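3.2 Work surface and tray placement

The drop-off stations in the Miltomlow building were set up to answer a narrow question: where on a table should a tray stand so that people use it for small handheld electronics and keep using it? Earlier work on household clutter (Drekier and Urance, in their study of hallway furniture) treated the tray as a fixed item and varied the furniture under it. We kept the furniture fixed and varied the tray.

All stations used the same model of table, with a large white top and nothing stored on it. A plain light surface was chosen after a short pilot in January. In the pilot, dark handhelds left on a dark top were overlooked at the end of the day, and two of them stayed out overnight. On the white top a dark object stands out from the doorway, and the same is true of a dark tray. The trays were small and black, with a low rim. We did not line them. A felt liner was tried and dropped when it began to slide under the devices and bunch up in the corners.

Three tray positions were compared. In the edge position the tray stood a hand's width from the side nearest the door. In the corner position it was pushed into the far left corner. In the center position it stood near the middle of the tabletop, with free surface on every side (Figure 4). Positions were rotated between stations every 11 working days, and the old position was wiped down so that no outline remained to guide users.

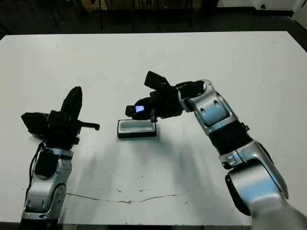

Figure 4. Center position: small black tray on the white tabletop, with a handheld device held over it, screen lit.

A return was scored as placed if the device came to rest fully inside the rim, as partial if any part of it lay over the rim, and as missed if it was left elsewhere on the table. Devices left on chairs, window sills or the floor were recorded separately and are discussed in Section 4.3. Scoring was done from the station logs by the second author and checked by Hammad Minhas, who had not taken part in the setup. Where the two scores differed, the entry was looked at again and settled by discussion. We logged 2,000 returns in total. Of these, 410 were set aside before scoring. Most of them were entries in which two devices were put down together and could not be told apart in the log.

The edge position gave the quickest returns but also the largest share of partial ones. People passing the table tended to let go of the device while still walking, and it often ended up resting on the rim. The corner position had few partial returns and many missed ones. Users who came in from the right had to lean across the whole top to reach the tray, and several told us that they had simply put the device down in front of them. The center position fell between the two on speed and had the lowest share of missed returns. It was also the only position for which the side of approach made no clear difference.

Tray size mattered less than we expected. A larger tray was tried at one station for the first 500 returns, and it collected pens, keys and paper cups along with the devices. Once other items had gathered in it, users began to place devices beside the tray. The small tray holds little besides a handheld or two, and it stayed clear of other things for most of the study. Bangash reports a similar effect for key bowls in shared apartments, although the bowls in that study were deeper and were emptied by the residents themselves.

Whether the screen was on or off at the time of return was noted but not used in scoring. A lit screen made a device easier to find in the evening, when the overhead lights were dimmed, and for this reason the evening returns are reported apart from the daytime ones in the next section. We made no attempt to control which way up a device was laid. The rim is low enough that a device can be lifted out by one end, and users did not report trouble picking one up from either face.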